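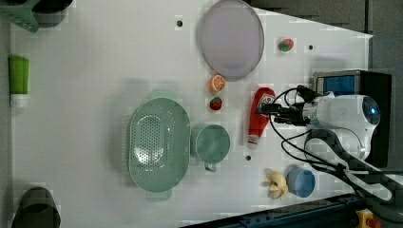
Un plato lavanda y comida de juguete sobre una mesa blanca.

La directora de "Randusport" llega tarde, pide un café y avisa: tiene 13 minutos. Luego, otro pase. Su segundo largo se estrena en salas el 30 de noviembre de 2025 y ella todavía no lo ha visto con público de pago.

"Me da pánico. La primera la vi escondida al fondo, al lado de la salida."

La película, rodada en un puerto del norte, sigue a dos hermanas que heredan un cine cerrado. Siete años de guion. Muchas versiones. "En una había un asesinato, menos mal que lo quité."
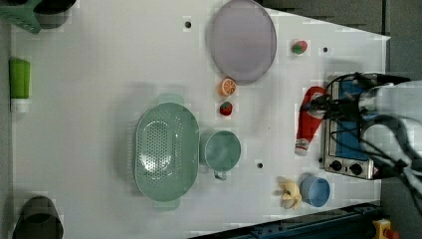 El dinero tardó en llegar. La productora Dierckx entró cuando ya nadie contestaba al telefono, y con una condición: acortar el final. Aceptó. "Discutimos dos semanas y tenían razón ellos, me fastidia decirlo."

¿Y el reparto? Casi todo gente del pueblo. Vieron a 573 personas para los papeles pequeños.

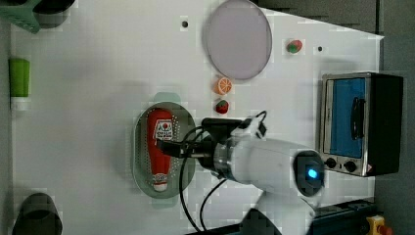 "La que hace de taquillera venía a acompañar a su prima. Leyó una frase y ya está."

Del próximo proyecto, "Trilthorpe", cuenta poco. Comedia, de época, mas barata. Mira el reloj. "Escribo por las mañanas, lo demás ya se verá." Se va sin terminarse el café.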